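Rules desk: changes to overland travel in the Trasov campaign packet

The December packet replaces the travel rules on pages 14 to 19. Referees running the Kulville tables should use the new text from the next session onward. Parties already on the road finish their current leg under the old rules and switch at the next camp.

Travel is now measured in watches. A day has six watches of four hours each. A party may march for two of them without penalty. Each extra watch costs every character one point of fatigue, and fatigue comes off all physical rolls until the character has slept a full watch under cover. Mounts follow the same schedule.
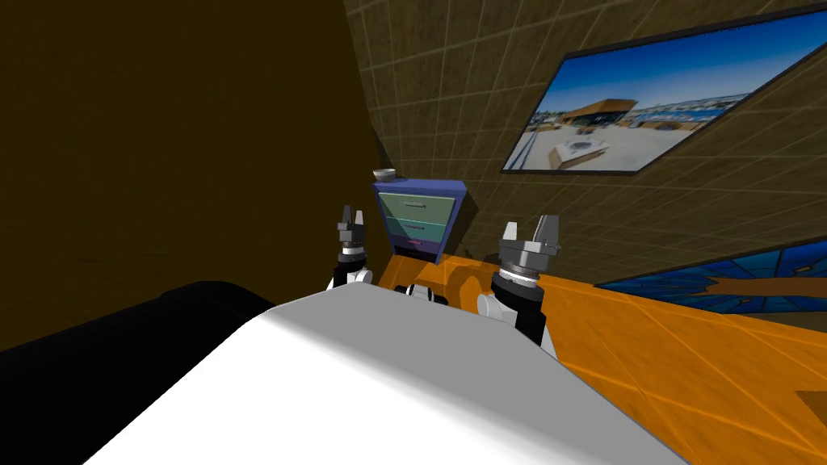
Two arms, left and right of center. Computer rendering.

Encounter checks are made once per watch, at the start, on a d12. On a 1 the referee rolls on the regional table. On a 2 the party finds tracks, smoke or some other sign, and the next check is made at +1 to the encounter range. The old rule of checking per hex is gone. Anselmo Ríos ran both versions through the Bodnár pass and logged 178 checks. The per-hex version punished parties with good horses, who crossed more hexes in a day and so met more bandits than people walking the same road.

Getting lost now depends on the guide alone. The guide rolls Wayfinding against the terrain number.

Road: no roll
Open country: 6
Forest or hills: 9
Marsh or mountain: 11

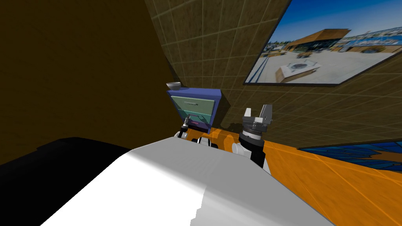
A failed roll shifts the party one hex to the left or right of its course, decided by an even or odd die rolled behind the screen. The referee does not announce the failure. The guide may try again at the next watch, with a +2 bonus if a known landmark is in sight. Two failures in a row mean the party has lost its bearings, and no further progress is made until the sky is clear.

Supplies are tracked by the load. One load feeds one character for seven days, or one horse for two. Hortensia Llanos asked whether grazing reduces this. It does, by half, in open country only, and never in winter.

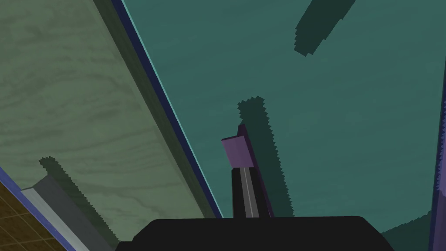

Map conventions have also been revised, and hand-drawn regional maps should match the printed key by the time they are submitted. Rivers take a single solid line, and fords are marked with a short bar across it. For a coast or any other hard boundary, copy the edging of the green panel: a thin dark navy strip with a very fine bright cyan line along its outer side. The two colors stay distinct when the map is reduced to a half page. Contour lines are optional below the tree line. Hex numbers go at the top of the hex, and keyed sites carry a letter after the number, as in 175b.

Zawadi Temba has redrawn the Simwood sheet to this key, and copies are with the referees. The old sheet put the ferry one hex too far north, so notes that refer to it will need correcting.
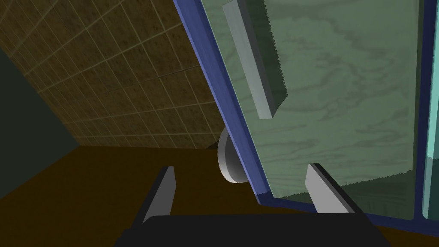 Corrections to the last packet

Page 31: the marsh troll has armor 4. The printed figure of 14 is an error.
Page 33: delete "or fire" from the second line of the barrow ward.
Page 40: the toll at the Bodnár gate is per head, mounts included.

Questions on the travel rules go to Kalliopi Stojanovska before Wednesday.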